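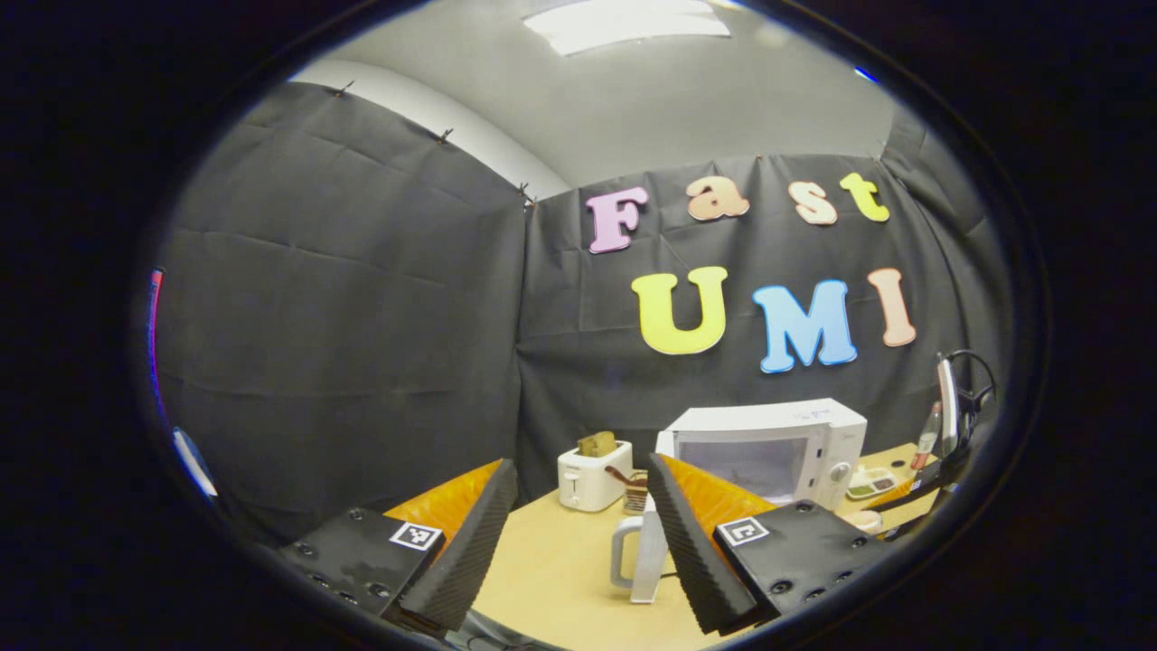

Notebook, July – madder and the first good indigo of the summer

Started 7 a.m., windows open, kettle on before anything else. Wrote most of this in the afternoon with orange fingers, so excuse the smudges on the paper copy.

Where we left off

The Jumon yarn (the soft two-ply wool, undyed) had been sitting in its alum bath overnight with the lid on. I lifted it out and let it drain over the rack. It had that slightly tacky feel I've come to like, and no crystals on the bottom of the pot, so I'm happy that the alum went in fully dissolved this time. Last time I was impatient and tipped it in half melted, and the skeins came out freckled. Someone bought them anyway and asked for more, and I have no idea how I'd do it again on purpose.

Total dry weight of the wool was nearly 900 grams, which is more than I usually put through in one go. I split it into 13 skeins: most for madder, the rest held back for the indigo vat and for overdyeing. Labels are the usual knotted cotton tags. One knot means madder first bath, two knots second bath, and so on. Please don't trim the tails off, they are the labels!

Madder, first bath

Oh, this was a good one. The root came from the Igwe order, the new lot, chopped coarser than the old bag. I'd soaked it since the evening before and poured off the first brownish water into a jar (kept, see further down). Then fresh water, a pinch of chalk, root tied up in an old pillowcase, and the heat on very low.

The coarse chop needs longer. With the old fine root I'd see strong color in the pot within the first hour, and here it was still a weak tea at that point, and I nearly turned the burner up. Very glad I didn't. By mid-morning it had gone to a proper deep tomato and it kept going from there. I held it well under a simmer the whole time, hand hovering over the dial. The thermometer drifted up once while I was on the phone and I pulled the pot half off the ring until it settled.

Wetted-out skeins went in slowly, one after the other, opened up with the stick so the ties didn't bind. I checked under the ties this time as well. Two of them were too tight and would have left pale bands, so I loosened them in the pot, which is a scalding and undignified job. Next time retie in loose figure eights before the mordant, not after.

Left them in with the heat off until lunch. What came out is the best red I've had from this shop. Warm, a bit toward brick, but clear, none of the muddy brown I got in spring. I think the chalk is doing most of the work. Our water is soft and madder seems to sulk in it. I want to run the same root with no chalk at all, just to see them side by side on the card.

Rinse water ran orange for a while, then pale, then stopped. Dried in the shade along the back fence.

Second and third baths

Same root, same pot, topped up. The second bath gave a lovely coral. The third was a peachy pink that I'd have called a failure a year ago and now think I might like most of all! It has a softness the strong reds don't have. Put next to each other, the three baths look like they were planned as a set.

Note on the third bath: I forgot the chalk in the top-up. So that's not a clean comparison and shouldn't go in the sample book as if it were. I've written "no chalk added, some carried over" on the tag.

The brown water jar

I'd heard that the first cold soak of madder carries the yellows and tans, so I saved it to find out. Put one small skein in, warmed it gently, left it. Result is a sandy gold with a hint of apricot in it. Pretty! Perfectly usable. I don't know yet how it stands up to light, so half of it is going in the window strip with the others, half wrapped in foil.

Indigo

This is the bit I was nervous about. The fructose vat had been sitting in the corner for 10 days and when I took the lid off it looked dead: flat blue on top, no bronze, no flower to speak of. It smelled fine though, sweet and a little like wet hay.

Checked it in this order, writing it down so whoever is next doesn't have to work it out again:

Jar test first. A spoonful from the middle of the vat, in a clean glass jar, held up to the window. It was a murky teal where it should have been clear amber. So, out of reduction, or mostly.

pH strip next. Lower than I like. It had dropped a good way since the last session.

Then warmed it. I stood the whole bucket in the sink with hot water from the kettle, changed the water as it cooled, and left it alone for an hour while I was doing the madder rinses.

After that a little slaked lime, mixed to a cream in a cup, stirred in along the wall of the bucket so it didn't splash. Gloves and goggles for the lime, always. Then a spoonful of fructose dissolved in warm water. One slow stir, all in the same direction, pull the swirl to the middle, lid on.

I gave it until two o'clock and when I lifted the lid there it was, coppery skin all across the top and a fat dark flower in the center. I may have cheered. The jar test came out a clear yellow-amber. I've read that you can keep these going for months and I'm starting to believe it.

For the record, we set this vat up on the usual recipe: one part indigo, two parts lime, three parts fructose by weight. No changes, only feeding.

First dips were short. Wool doesn't love lime, so I kept each one brief and went for more dips instead of long ones, then a rinse with a splash of vinegar at the end. Skein comes up yellow-green, and then the green slides off it and the blue comes through while you're holding it. I've done this for years now and I still stop talking when it happens.

Three dips gave a mid blue, a bit denim. Five dips on one skein gave something close to navy, but the wool felt harsher after, and I don't think the extra depth is worth it on Jumon. Keep five dips for cotton.

Overdyes

One coral skein from the second madder bath, single quick dip: a dusty plum. One of the full reds, two dips: deep aubergine, nearly brown in shade and purple in the sun. I'd love a whole blanket in it.

The sandy gold one I only dipped at one end, and it went to a mossy green that fades back to gold along the length. Pure luck with the timing. Trying to repeat it is going to eat an afternoon at some point and I'm looking forward to it.

Sample cards

We're up to 19 cards in the Trurkari book, counting the ones from today. The older ones at the front need redoing, as the punched holes have torn and a couple of the tufts have gone missing. If you borrow a tuft to match against, please tie it back on. Also, use pencil on the cards. Two of the pen labels have run so badly that all I can read is "onion, maybe".

Light strip: put up in the south window, half covered. Leave it there until fall, please, even if it looks like rubbish that blew in.

The Hideo throws

The first plan for the Hideo throws was all blues. After today I'd like to put in a band of the coral and a narrow line of the plum at each end. I laid the skeins out on the bench in that order and kept walking back to have another look. The coral makes the blue look bluer. Will wind a wrap on card before committing, as stripes on a bench are never the same as stripes woven, and I've been fooled by that more than once.

If we go that way we need more root. The Igwe bag is down past the halfway mark and I'd want all the coral from the same lot.

Things to fix or buy

Chalk, the jar is nearly empty.
pH strips. The tub was left open and I don't trust the last few.
New stick for the madder pot. The old one is stained through and leaves pink on everything.
Longer gloves for the indigo. Mine filled up on the third dip and I now have one blue wrist.
Lid for the indigo bucket has a crack near the handle. Taped for now.
Retie all remaining undyed skeins, loose.

Left running overnight

Exhausted madder root is spread on newspaper to dry. I want to try it once more with a bit of fresh root mixed in. Don't compost it yet!

Indigo vat is fed, warm, lid on, old blanket around it. It had a good flower again when I closed up at 6 p.m. Leave it to rest tomorrow, no dipping. One stir in the morning if you're in, and write down what the jar test looks like.

Aubergine skein is still damp and hanging by itself over the tub, where it can drip.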